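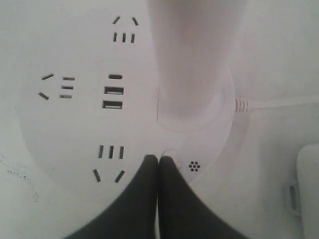 Where do people plug in a phone when they work at a desk?

Mostly at the outlet they can reach without standing up, even if there is a better one on the wall behind the desk.

4. Power and Light on the Same Desk

4.1 Why we look at the lamp base

In the previous section we described the wall outlets in the rooms at Ukdale and how often they are hidden by a bed or a wardrobe. In this section we turn to the desktop itself. A growing number of residents own a lamp whose base is also a power hub, so that light, outlets and USB charging come from one object and one cable. In the first survey we recorded these lamps under "lighting" only. Suryani Lumenta pointed out during the coding that this was a mistake, as many residents talked about the lamp first as a place for charging and only later as a source of light. We then read all 430 questionnaires again with this in mind, and the category "lamp with outlets" was added in June.

The term "hub lamp" is used in the rest of the paper for any desk lamp with at least one electrical outlet in the base. A lamp which has only a USB port is not included. Such lamps are common at Trurkwood, and they are treated in Section 5 together with small chargers.

4.2 The form of the hub lamp

A typical hub lamp has a heavy-looking round base, a thin pole and a long flat head. The outlets are on the top face of the base. This has one clear effect on the desk: every plug goes in from above and stands upright, and the cable must leave over the rim. With a normal strip the cables can run away to one side, and the strip can be pushed to the back edge or put on the floor. The hub lamp cannot go on the floor, because then the light is lost. It must stay where the person needs the light, and so the plugs also stay there, close to the hands and the papers.

Figure 4. A hub lamp on a white tabletop, with three outlets in the base arranged around the pole and a pair of USB ports between them. A rectangular power strip lies to the right.
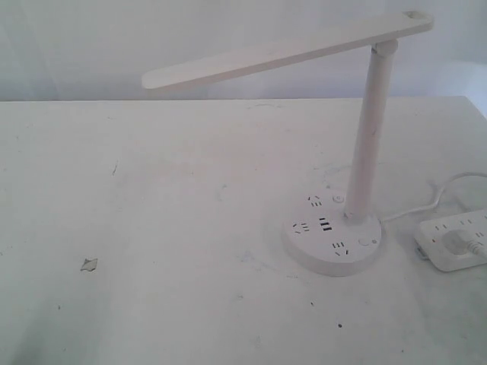

The position of the pole is also important. If the pole is in the center of the base, it divides the top face and large adapters have little space on any side. If it is moved toward the rim, the outlets can be placed around the remaining part of the disc and turned in different directions. We asked residents to put in their own chargers in the order in which they would do it at home. The first charger almost never caused trouble. The second one was often turned or moved to another outlet, and with the third one a few people gave up and took the laptop charger out again. Olanrewaju Okoro noted that they did this without any comment, as if it was a normal part of using the lamp.

The color of the outlets was mentioned several times in the interviews. On a white base the slots are dark and can be found easily in daylight. The edge of the base is a different matter. On a white desk a white base is difficult to see from above, and two people said they had put a cup half on the rim by accident. This is a small thing, but a cup near an open outlet is something that a housing office should think about.

4.3 Where the lamp stands

We recorded the lamp position at 400 desks. For each desk we noted on which side the lamp stood, where its own cable went, and whether the head reached over the area in which the person writes. The first rule we expected was the one that is found in many guides for students, that the light should come from the side opposite to the writing hand. For lamps without outlets this was followed fairly well. For hub lamps it was not. The best predictor for the side of the lamp was the side of the nearest outlet on the wall or on a strip. A right-handed resident with an outlet on the right placed the hub lamp on the right, and accepted the shadow of the hand on the page.

Anum Abbasi followed this question further in 14 longer interviews. She asked people to move the lamp to the other side and to work like this for one evening. Most of them liked the light better. All the same, several moved it back, and the reason they gave was always the cable. When it had to cross the desk from one side to the other, it ran under the notebook or behind the laptop, and it was pulled each time the laptop was closed. One resident wrote in her diary: "The light was nicer but I was fighting with the wire the whole time."
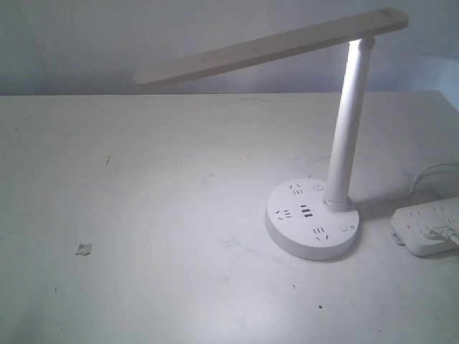
The long head helps with this conflict to a certain degree. With the base far to one side, the head can still extend over the middle of the desk, and the light reaches the page. What matters is the joint at the top of the pole. When the head is kept low and points toward the opposite side, the base can stay near the outlet and the working area remains free. Residents who had found this arrangement by themselves were more satisfied with their lamp than those who kept the head directly over the base. The second group often described the lamp as too weak. We believe that in many of these cases the lamp was simply lighting its own outlets.

4.4 Strips and hub lamps together

Before the fieldwork we assumed that a hub lamp would take the place of a power strip. At Ukdale this happened in the rooms where a wall outlet was free next to the desk. In the other rooms the two were used together, and the lamp was plugged into a strip which lay on the desk or under it. We counted this as a separate arrangement, because it brings back the object that the lamp was bought to remove. It also raises a question about load. Ladi Eze, who is responsible for electrical checks in both residences, does not allow one strip to be connected to another, and she treats a hub lamp as a strip. Most residents were not aware of this rule. They said that a lamp is a lamp.

The wording in the residence handbook may explain part of the confusion. It speaks of "extension cords and multiple outlets" and shows a drawing of a straight strip only. Amarachi Idahosa compared the handbook with the one used at Trurkwood, where the same paragraph has the words "including outlets in lamps and clocks." There, more residents gave the correct answer, although the arrangement on the desks was not very different. Knowing the rule did not shorten the distance to the wall.

The cable length of the hub lamp itself is discussed in Section 4.5, with the measurements for each room type.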